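4. Premier amorçage du levain

Vous voilà arrivé à la partie la plus réjouissante du guide ! Le bocal Herkby est lavé, la farine attend sur le plan de travail, et d'ici quelques jours vous aurez chez vous un levain bien vivant, avec son odeur à lui et son petit caractère. Comptez une dizaine de minutes pour cette étape (un peu plus si vous aimez, comme nous, regarder les bulles).

4.1 Préparer le mélange

1. Retirez le joint du couvercle et posez-le à part. Il ne sert que pour la conservation au froid.
2. Versez 2 cuillères à soupe bombées de farine de seigle complète dans le bocal.
3. Ajoutez de l'eau tiède, petit à petit, en remuant avec une spatule souple. On cherche la consistance d'une pâte à crêpes épaisse.
4. Raclez bien les parois, puis placez l'élastique au niveau du mélange : c'est votre repère de pousse.
5. Posez le couvercle sans le verrouiller.

Attention : ne fermez jamais l'étrier pendant la fermentation. Le gaz doit pouvoir s'échapper. 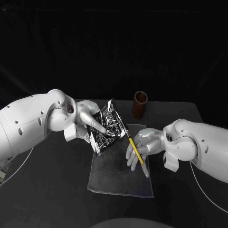 Anikó Orbán nous écrit qu'avec la farine de blé T65 son levain n'avait pas bougé au bout de trois jours, et qu'il a doublé de volume dès qu'elle est passée au seigle ; elle conseille aussi de garder l'eau de la carafe de la veille, moins chlorée que celle du robinet. Merci à elle, nous avons adopté la carafe !

4.2 Nourrir le levain

1. Chaque jour à la même heure, prélevez la moitié du mélange (gardez-la pour des crêpes, c'est un régal).
2. Remettez la même quantité de farine et d'eau, remuez, replacez l'élastique.
3. Laissez le bocal à l'abri des courants d'air, autour de 19 °C ou un peu plus. En dessous, tout va plus lentement et il suffit de patienter.
4. Au bout de 8 jours, faites le test du verre d'eau : déposez-y une cuillerée de levain. Si elle flotte, vous pouvez pétrir !

Remarque : un liquide grisâtre en surface signale un levain qui a faim. Mélangez-le ou videz-le, puis nourrissez.

Attention : en cas de traces roses, orangées ou de moisissure, jetez tout et reprenez au point 4.1 avec un bocal ébouillanté.

Pour la première fournée, passez à la section 5, « Le pain Pavholm ».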